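Teleop demos for unloading a dryer: policy grabs at nothing about half the time

Asked 19 June 2022 in Manipulation > Learning from demonstration
Viewed 950 times
3 answers

Question

I'm collecting demonstrations for a laundry task. One arm, parallel gripper, wrist camera plus one fixed camera off to the side. The operator drives the arm with a handheld controller and watches both camera feeds on a monitor. The task is to reach into a front-loading dryer, take hold of a cloth, pull it out and drop it in a bin next to the machine.

So far I have 71 demos from two operators. I trained on all of them and the policy gets to the door opening fine. It goes in at a sensible angle and then closes the fingers a little short of the cloth or a little above it. Sometimes it closes, backs out with nothing, and goes through the whole drop motion over the bin anyway.
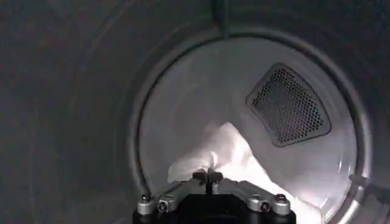

My operators don't have much trouble with the grasp itself once they are in there. They come in low, push the fingertips into a fold, close, and back straight out. The part they complain about is depth. The back wall of the drum is bright and smooth and the cloth is bright too, and on the monitor they can't judge the last bit of travel. One of them creeps forward and stops several times before closing. The other one drives in until the cloth moves and then closes.

Things I have tried:

Lowering the exposure on the wrist camera. Helped a bit on the monitor, no change in the policy that I can see.

Dropping the side camera from training. Worse.

Training longer. Same.

My questions are whether I should throw out the demos from the slow operator, and whether moving the arm by hand would give me better data than the controller for this. The arm has a free-drive mode, but I have never recorded with it. I'd also like to know if there is a usual number of demos for something like this. I don't want to collect for another week and end up in the same place.

Gripper position is recorded as a continuous value. Actions are end effector deltas.

Answer 1 (accepted, 46 votes)

I'd look at the pauses before anything else. If one operator stops several times just before closing, you have a lot of frames where the image looks ready to grasp and the recorded action is "do nothing." The other operator has nearly the same image and the action is "keep going." The policy ends up somewhere between the two, and with delta actions that means it slows down early and closes early.

You don't need to throw out the slow demos. Do this first:

Cut out the frames where the arm speed is close to zero and the gripper command isn't changing. Keep a few frames on each side of the close so you don't lose the grasp. Retrain on that and compare before you collect anything new.

Then agree on one way of doing the grasp and have both people use it. For cloth in a drum I would pick the second operator's way. Drive in until the cloth moves, go slightly further, close, wait for the fingers to finish, back out. Seeing the cloth move is something the policy can learn to use. A person's guess about depth isn't in the images, so it can't be learned from them.

On the exposure, lock it. Lock the white balance too. If the camera is on auto, the picture changes as the wrist goes from the room into the lit drum, and it changes differently depending on how fast you go in. You said you lowered it, but you didn't say if it was fixed. Use the same values for recording and for running.

For the empty drop, record some recoveries. Have the operator miss on purpose, open, go back in and get it. Trim off the miss itself and start the episode from the closed empty gripper, otherwise you are teaching it to miss. We added 11 of these on a towel task at Petridis and it was enough for the arm to start going back in by itself. It still gave up sometimes.

I can't give you a number of demos. Variety in where the cloth sits matters more than the total. Before each demo turn the drum by hand a bit and toss the cloth back in without looking. If your operators always place it in the same spot near the front, you will see exactly this problem when it lands near the back.

- Anastasia Tsakiris

Comment from the asker: Exposure was lowered but still on auto. Locked now. I trimmed the pauses and retrained, and it closes on the cloth a lot more often, though I haven't done a proper count. Operators have been told to use the same approach. Recoveries are next.

Comment: What speed threshold did you use for trimming?

Comment from the asker: I plotted the speed for a few episodes and picked a value under the slowest real motion. It will be different for your arm.

Answer 2 (9 votes)

About moving the arm by hand. I did it both ways in May on a similar setup (a Gikard arm reaching into a cabinet) and went back to the controller.

Hand guiding feels better. You can feel contact, so depth stops being an issue for the person. But you are standing right at the machine, and your hands and forearms get into the side camera in every single frame. When the policy runs there are no hands in the picture. You can replay the recorded joint path with nobody near it and record the cameras during the replay, and that works for rigid parts. With cloth it doesn't, since you can't put it back the same way.

The other thing is reach. Holding the wrist while it goes into a dryer means your arm is in the dryer as well, and you will bump the rim.

If depth is what the operators are fighting, try a bigger view of the wrist camera on the monitor, full screen, side camera small in the corner. Check the delay too. Ours was bad because the video was going over the office wifi. After we put in a cable people stopped creeping.

Also check that you are recording the gripper command and not only the measured position. With cloth between the fingers the measured value stops before fully closed, and if that's your action the policy may learn a weak squeeze and drop things on the way out.

Comment from the asker: It was the measured position. Changing that too, thanks.

Answer 3 (1 vote)

Get a depth camera. We use the Unden one at Skinmont and don't have this issue. Not sure how it does with shiny metal drums, ours is for boxes.

Comment: Shiny curved metal is hard for a lot of depth cameras. I'd test it inside the drum before buying one.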